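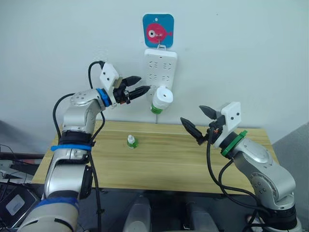 Ticket 622: Ratix label printer skips every other label

Tuesday, 9:19 a.m. Sevim Akyol: Fresh roll of Curkis labels, and every second one comes out blank! Test page prints beautifully, though.

9:40 a.m. Support: Great clue, thanks! Please run gap calibration and send us the value.
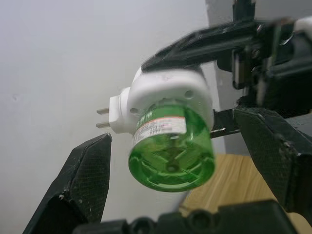
10:05 a.m. Sevim Akyol: It says 207. Gap was still set to 3 mm from the old roll. Changed it to 2 and we're printing again, love it!

Status: Solved

Recent tickets
Utel scanner won't pair
Polishchuk import stalls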